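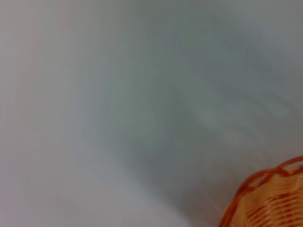

Newsletter, No. 40 – page 2

Visit to the Litier Basket Workshop

In December, members of the Household Crafts Association visited the Litier workshop, where wicker baskets are woven, finished and prepared for sale. The group was received at 9:30 a.m. by Saeed Rashti, who manages the weaving floor and has overseen training at the workshop since its move to the present building.

The tour began in the storeroom. Stems are sorted by length and thickness before soaking, and bundles set aside for rims are kept apart from those used for bodies. Mr. Rashti explained that color is chosen at this stage. Orange and tan remain the shades most often ordered, and a rim is commonly worked in a darker tone than the body below it.

Members then moved to the weaving floor. Two weavers demonstrated the rounded body, followed by the looped border, in which the strands are twisted over one another and small openings are left along the rim. The border takes nearly as long as the rest of the basket and is taught last. Several members asked whether the open loops weaken the edge. Mr. Rashti replied that a well-tensioned braid holds its shape for many years, although he advised against lifting a full basket by the rim alone.

The workshop currently offers two lines. Pradeo baskets are intended for the kitchen and table, and Juven baskets for linens and general storage. An order of 200 Juven baskets was being prepared for the Dufour stores at the time of the visit, and part of the packing area was therefore closed to the group.

In the finishing room, loose ends are trimmed by hand and each basket is wiped down and checked on a flat surface for balance. Baskets that rock are returned to the weaver. Members were permitted to handle rejected pieces and compare them with finished stock.

The visit closed with a short discussion of care. Wicker should be dusted with a soft brush and kept away from radiators. The Association thanks Mr. Rashti and the staff at Litier for their time. Members wishing to join a second visit should leave their names at the office.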